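Climalside Equipment Hire
Home > Automation > Simulators > Draltero practice cell

Draltero practice cell, open day package
Ref 2192
Status: available from March

Arm simulator for demonstrations, open days, school visits. Runs on one desktop. No guarding, no compressed air, no floor fixings. Wheel it in, plug it in, go.

Scenes from the Nemus open day below, then kit list, then the small print. Please read the small print.

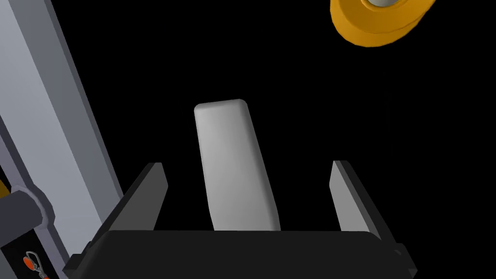
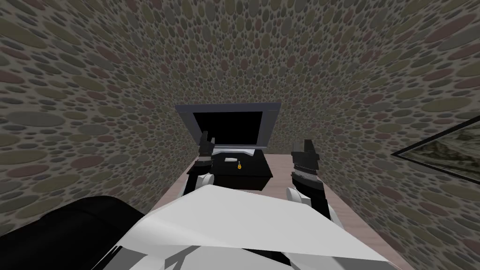
Draltero at the Nemus open day. First picture: gripper close-up, grey block between the open fingers. Second picture: two-arm station, monitor and black box on the table, spotted walls.

What you get
Desktop PC, scenes already loaded
Display, 42 inch, on wheeled stand
2 hand controllers with leads
Spare mouse (you will want it)
Printed operator sheet, both sides
Extension lead, 5 m
One flight case for the lot, 91 kg packed. Two people to lift, or use the ramp.

How the day runs
Doors at 10 is the usual. Allow an hour before that for set up, less once you've done it before. Switch the display on first, then the PC. Other way round and it comes up in the wrong resolution and you'll be digging in menus with people watching.

Visitors take turns at the controllers. Short goes are best. At Nemus we started with long turns and the queue went down the corridor, so we cut them before lunch and it moved along nicely. Younger ones pick it up quicker than the parents, bring a step for under eights.

Start everyone on the single gripper. Open, close, line up on the block, that's plenty for a first go. Then the two-arm station for anybody who wants more. Small items on top of a box, one arm either side, harder than it looks and people do stay for it. The operator can reset a scene at any point with F5.

Questions we got on the day, answers in case you get them too
Is it a game? No, it's a simulator, though nobody minded treating it like one.
Can it do our parts? Yes if you send us the shapes. Simple solids are included in the hire, anything complicated is quoted. Allow three weeks.
Can you change the walls? Yes. Patterned or plain, tick the box on the booking form.
Does it talk to a real arm? Not this package. See the Yazzie link kit, seperate page.

Room
Needs one double socket and a clear space for the stand plus a queue. Keep it off the window side, glare on the display is the main complaint we get, and the close-up scenes have a black background so they suffer worst. Blinds down if you have them. Carpet is fine, thick mats are not, the castors stick.

Sound is off by default. Leave it off in a shared hall.

Operator
You can run it yourselves from the sheet, or book one of ours for the day. Nemus had ours for the morning and ran the afternoon on their own staff, which went fine apart from a controller lead getting kicked out. Tape them down. Tape is in the lid pocket.

Delivery and return
We drop off the afternoon before and collect the morning after. Ground floor only unless there is a goods lift. Tell us about steps when you book, not when the van is outside.

Small print
Hire is per day, delivery extra, price on request. Deposit held till the case is checked back in.
Missing leads are charged. Missing operator sheets are not, print another.
Please don't update the PC. Please don't install anything on it.
Cancel up to a week before, no charge. After that half.
Food and drink away from the controlers.

Goes well with
Yazzie link kit
Second display on stand, 42 inch, for the back of the room
Queue barriers, pair

Booking form is on the contact page, quote ref 2192 and say which scenes you want loaded. If your date isn't showing ring anyway, the calendar is always a bit behind.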